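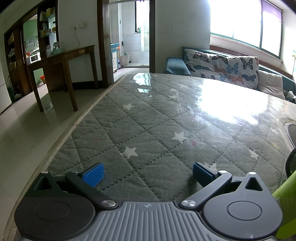
How often should a sofa throw be washed?

Every 2 weeks in a room that is used daily, and sooner if someone eats on it. Shake it outdoors in between, and check the label before choosing a temperature.

Chapter 15
Covers, and What They Cover

Most furniture is bought for its looks and then hidden. A family will spend three weekends choosing a sofa, argue over two shades of the same brown, pay extra for the better fabric, and on the evening it arrives drape it in something from the closet. The throw stays for nine years. When it finally comes off, the sofa beneath is in excellent condition and completely out of fashion.

Earlier chapters dealt with surfaces you can see: floors, counters, tile, glass. In this one we turn to the layers people add on top of their belongings, and to the odd fact that a cover is also a belonging. It gets dirty. It slides. It needs washing, drying, folding and storing, and in some homes it has been given a cover of its own.

The room that opens the chapter has several of these layers within a few steps of each other. The sofa under the window wears a white throw printed with butterflies. The thin mattress on the floor has gray quilted fabric with small white stars, and over that a clear plastic sheet, by now rather scratched. Keep both in mind as you read, as we will come back to them in the exercises. They do quite different jobs.

What a cover is for

Students asked to define a cover usually say that it keeps things clean. This is true of about half of them. When the Clinira Home Study asked people in 1703 households why they had covered a given piece of furniture, the answers sorted themselves into four groups, and we will use the same four throughout the chapter.

Barrier covers stop liquid and grit from reaching the layer below. Plastic sheeting, coated mattress protectors and oilcloth belong here. They are judged by what gets through.

Wear covers take the rubbing so that the furniture doesn't have to. Arm caps, throws and rugs laid over other rugs are wear covers. They are judged by how long they last, which is to say that we praise them for being ruined slowly.

Comfort covers change how a thing feels. A quilted pad on a hard base is one, and so is the cotton sheet you put over a waterproof layer once you have tried sleeping without it.

Display covers are there to be looked at. They may be hiding a stain, or they may simply be nicer than the sofa. Respondents were reluctant to choose this answer, and many who had picked "wear" went on to mention that the color went with the curtains.

One cloth can do more than one of these jobs. A patterned throw is often a wear cover and a display cover together, and a good pattern has the further merit of hiding crumbs until a convenient day. Clear plastic is nearly always a barrier and nothing else. Its whole appeal is that you can still see the thing you are no longer allowed to touch.

The trouble with plastic

Clear sheeting deserves a few paragraphs of its own, being the cover that people feel most strongly about. Anyone who has sat on a plastic-wrapped armchair in shorts, in August, has already formed a view.

Its strengths are plain. It wipes clean in seconds. It doesn't need to be washed, wrung or ironed. Spilled juice sits on top in a bead and waits for you. For floor seating or a play mattress, where feet, cups and small toys all meet at one level, this is worth a good deal.

Its weaknesses show up later. Plastic scratches, and once scratched it never looks fully clean again, however hard you rub — in fact, the rubbing adds scratches. It throws back sunlight, so a sheet laid near a large window can be hard to inspect. Bend down and look along it from the side if you want to find the sticky patches. It also traps moisture. Air can't pass through it, so any damp beneath has nowhere to go, and a mattress lying directly on a tiled floor has already lost the use of its underside for drying.

The Urska method, named for the teaching house where it was first written up, deals with this as follows. Lift the sheet fully off once a week. Wipe both faces with warm water and a little dish soap, using a soft cloth and no scouring pad. Hang it to dry. While it hangs, stand the mattress on its long edge, leaning against something steady, and leave it for at least 25 minutes with a window open. Dry the floor where it lay. Put everything back only when your palm, pressed flat against each surface in turn, comes away dry.

Students at Urska were known to skip the floor. Please don't skip the floor.

The trouble with throws

A throw has one great enemy, and it is people sitting down. Each person who lands on the sofa pulls the cloth a little forward. Each person who leaves pulls it a little more. By evening the back of the sofa is bare and there is a heap of fabric at the front, where it protects the carpet.

Remedies are many and most are sold in packets. Foam rods pushed into the gap behind the seat work fairly well. Corkscrew pins work better and leave holes. Rolled newspaper, as recommended in the old Goko housekeeping leaflets, works as well as foam and costs nothing, though it does make the sofa crackle. The simplest method is to buy a larger throw than you think you need and tuck the extra in deep.

Cushions help to hold a throw in place at the arms. They are usually credited with this long after they were put there for some other purpose.

Words to know

Drop: the length of cloth hanging below the seat.
Tuck: the extra cloth pushed into the gaps at the back and sides.
Piping: a narrow covered edge sewn along a seam. It collects dust with real dedication and should be brushed along its length.
Creep: the slow forward travel of a loose cover in use.

Before you read on

1. Choose one room at home and write down every cover in it. Include tablecloths, tray liners and whatever is on top of the microwave.
2. Put each one into a group from the list of four. If you wrote "wear" for anything with butterflies on it, consider your answer again.
3. Find a cover that has not been lifted in the past month. Lift it. Record what you find, using the Awwad soil scale in the back of the book, and wash your hands before turning to section 15.1.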